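I finally finished digitizing my grandmother's recipe cards, all 77 of them, and I am so happy I could bake something! (I did. Honey cake, nine layers, slightly crooked.)

The cards lived in an old Semel cookie tin, and half were in a handwriting only my aunt Yaryna Kobzar can read. So most evenings in June we got on the phone and she read while I typed, and then she'd remember some wedding from 60 years back and we'd lose the whole hour -- best part of the project, easily.

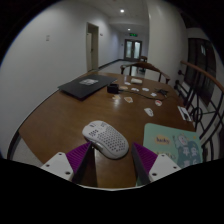
The white mouse on the brown table

My favorite find is a plum dumpling recipe signed by Roksolana Skoryk, a neighbor I had never heard of. It says to boil them for "one long song." Yaryna sang me the song, so I now know that's 15 verses and the dumplings come out perfect!

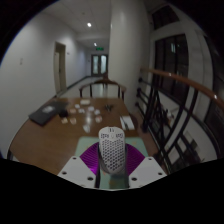
The measurements were the hard part. Grandma wrote "a glass" for everything, flour, milk, poppy seeds, and she owned several kinds of glasses. I ended up testing the cheese pancakes with three of them before the batter felt right, and I ate every batch, even the gluey one.

Next up is the pickle section -- it has its own envelope, and somebody spilled beet juice all over it.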